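Ticket 1000-82: Plovum document pouches, seams clouding and sticking
Status: Reopened
Product: Plovum archive supplies, letter size
Opened by: Frans Willems
Assigned to: Fludell support desk

Entry 1, Frans Willems

I run the paper side of the Van Beek family records, mostly letters, deeds and receipts. We bought 1000 of your clear pouches on the strength of the words "archive safe" on the order page. I have now pulled 82 out of storage for a check, and 6 of them have ink on the inside of the plastic that used to be on the paper. The rest look fine, though I don't put much faith in "look fine" with something that is meant to last longer than I will.

What I want to know is what the pouches are made of. The order page says "premium clear film." That tells me nothing. PVC is clear film too, and everybody who stores paper knows what soft PVC does to toner and to some inks.

Storage is a steel cabinet in a back room at Zollgate, shut most of the time, no window. The affected sheets are all laser copies. The handwritten originals kept in the same drawer show no transfer so far.
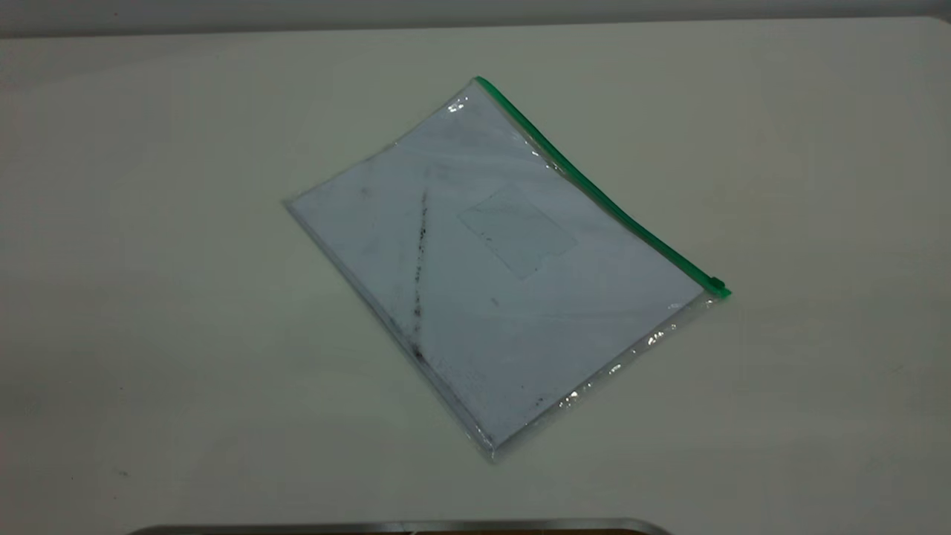
Fenna Martens: I'd look at the heat before blaming the plastic. Copies lift in plenty of sleeves if the room gets warm in summer and the drawer is packed tight. Did anyone log the temperature?

Entry 2, Frans Willems

No log, and I'll admit that's a hole. But the same drawer also holds older sleeves from another supplier, same kind of copies, same summer, same weight on top. No transfer on those. If heat were the whole story I'd expect to see it in both. I'm open to heat being part of it. I'm not open to it being used to close the ticket.

Entry 3, Fludell support desk

Thank you for your report. Our pouches are acid free and suitable for long-term storage. Please make sure documents are fully dry before inserting and avoid direct sunlight. We are marking this as resolved.

Entry 4, Frans Willems

Reopening. I didn't ask about acid. Acid free is a term for paper and board, and it gets printed on plastic packaging because it sounds good. I asked for the polymer. Polypropylene, polyester, PVC, or something else, and whether there is a plasticizer in it. There is no direct sunlight in a room with no window, as I wrote in the first entry. The copies are years old and were dry before your pouches were made.

Things I've tried on my side:

Smell test. Opened a sealed bundle and there was a faint shower curtain smell. Suggestive, and I wouldn't hang a claim on it.

Float test on a small strip cut from a spare. It sank in plain water. Polypropylene should float. PVC sinks, but so does polyester, so this only rules one thing out. Repeated it with a drop of dish soap in the water to get rid of bubbles, same result.

Press test. Fresh laser copy in a Plovum pouch, second copy from the same print run in an old sleeve, both under a stack of ledgers. Left alone until October, when I'll open them side by side.

I skipped the copper wire and flame test. If your film is PVC the fumes are nasty, and it's a question your factory could settle with one email.

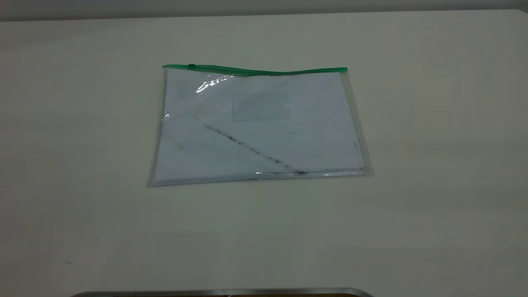
Attachment 2: zipper pouch with paper inside.

Entry 5, Fludell support desk

We have passed your question to the Plovum product team. In the meantime we can offer a replacement pack.

Entry 6, Frans Willems

A replacement pack of the same film is no use to me. I'd take a data sheet over a free box. Until it arrives I'm moving all laser copies into plain paper folders and leaving the originals where they are, with a slip of unbuffered tissue between sheet and plastic on the ones I care most about.

Please leave this ticket open until the product team has named the material in writing. "Suitable for archives" will be sent straight back.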